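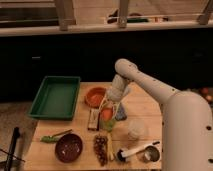

Kitchen & Home > How To

How to bring back a dry wooden table top with oil

Posted 2021-02-09 by Sarmīte Krūmiņa

Many people write to me that their kitchen table became pale and rough, and they ask if they must buy a new one. In most cases you can repair it at home in one weekend. I have done this with four tables, two of them my own, and I made some mistakes which you can avoid.

First you must know what is on your table now. Put a few drops of water on it and wait ten minutes. If the water goes into the wood and leaves a dark spot, the table is oiled or has no finish, and you can follow this page. If the water stays on top like small balls, there is probably varnish, and oil can not go through it. Then the varnish must come off first, and I write about this in another article.

What you need

Sandpaper, grit 120 and 200
A sanding block, cork is best
Hard wax oil or pure tung oil, 250 ml is enough for a table for four persons
Cotton cloths without fluff, for example old bed sheets
Rubber gloves
A vacuum cleaner with soft brush

I use the Bedura oil in the small tin. The Mok oil is cheaper and also good, but it smells stronger and I would not use it in winter when the windows are closed.

Step 1. Clean the table

Take everything off the table. Wash with warm water and a little bit of dish soap, then once more with only water. Do not make it swim. Let it dry until the next day. Old grease near the places where people sit is the most difficult part, there I wash two times.

Step 2. Sand

Begin with 120 and always go in the direction of the grain. Press lightly. If you go across the grain, you will see the scratches only after the oil, and then you must start again (this happened to me in Binton, with the table of my mother-in-law). When the surface feels even, change to 200. Vacuum well and wipe with a cloth which is a little damp.

Step 3. First layer of oil

Open a window. Stir the oil, do not shake it. Put a small amount on the cloth and rub it in, one board after another. After 15 minutes wipe off everything that stays on top. This is the step where people are too kind with the oil. What is left on the surface will become sticky and can stay sticky for weeks.

Step 4. Wait and repeat

Wait one night, or two if the room is cold. Rub very softly with the used 200 paper, remove the dust and put the second layer the same way. For the edges I do a third one.

Important about the cloths: they can start to burn by themselves when they are folded with oil inside. Lay them flat outside to dry, or keep them in a metal tin filled with water and closed with a lid.

Step 5. Use it carefully

Do not put water or hot pots on the table for one week. Full hardness takes longer, look at what is written on your tin. Later a thin new layer once a year is enough. I do mine in August, when we can eat outside in the meantime.

Comments (2)

Chin-lung Su: Thank you, clear instructions. Can I use olive oil from the kitchen?

Sarmīte Krūmiņa: Please don't. It does not harden and after some time it smells bad. Linseed oil is possible, but it makes light wood more yellow.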